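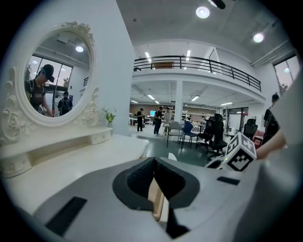

Community Lending in Guvuvthorpe: Access to Small Loans for Households and Sole Traders

Student project report, submitted 2 Mar 2021

1. Background

Guvuvthorpe lost its last bank branch before this project began. Residents who need to borrow modest sums now depend on Cladosell, a member-owned lender, or on the regional loan fund operated by Bråten. The project set out to establish who applies to each body, and on what terms applications are accepted.

2. Method

A postal questionnaire was sent to 968 addresses in the parish during February. Completed forms were received from 654 households. Replies were entered in Listodon and checked against the paper forms. Interviews were also held with 2 lending officers, one from each organisation.

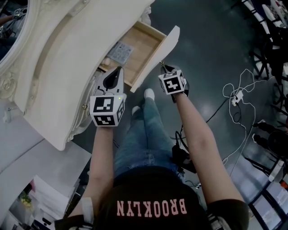

3. Findings

Of the households that replied, 323 had applied for a loan in the previous five years. Repairs to the home and the purchase of tools or furniture were the purposes most often given. Sole traders reported more difficulty than employees, as both lenders ask for proof of regular income. Cladosell accepts a savings record in place of payslips, whereas Bråten requires annual accounts.

Respondents in the outlying farms were less likely to know that either scheme existed.

4. Limitations

The questionnaire was issued in English only. Households that did not reply may differ from those that did, and refused applications could not be confirmed with the lenders.

5. Recommendations

Both lenders should publish their income requirements on a single printed sheet, to be made available at the library and the surgery. Bråten should consider accepting a savings record for loans at the lower end of its range.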